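4.3 Comparing finger sets on the bag task

Run this section once for each finger set. Log the results in Druler under the name of the set. Keep the same bag, fruit and controller settings for every set.

1. Place the bag on the table and load the Grendent profile on both arms.
2. Set grip force to 3 N on the holding arm.
3. Close the holding gripper on one handle and raise it.
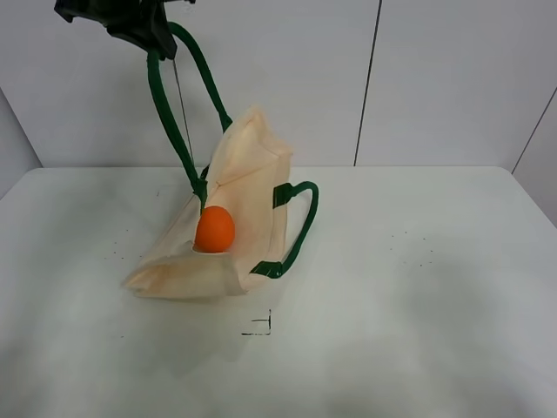
Handle grip is scored separately from fruit grip. Score it with the holding gripper near the top of the green loop and the second handle left free on the table. If the cord creeps between the fingers, raise the force in steps of 1 N, up to 5 N.

CAUTION: Keep hands clear of both arms while the controller is enabled.

4. Open the fingers of the other gripper fully and check the wrist camera view. 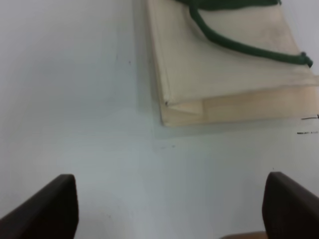 Both fingertips must appear in the view. If only one appears, repeat the camera alignment in 4.1.

5. Set exposure on the wrist camera.
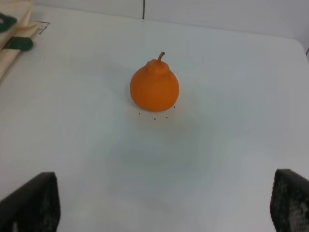

Lock exposure and white balance before the first trial. Automatic settings make the sets hard to compare.

6. Start the trial with both arms enabled.

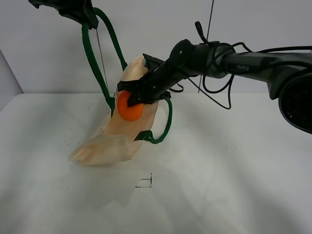
Stop the trial if a cable pulls tight at the wrist. Mark it "void" and repeat it.

7. Run 100 trials per set, then export the log.

Note: A full log takes roughly 1,814 MB. Free up disk space before step 6.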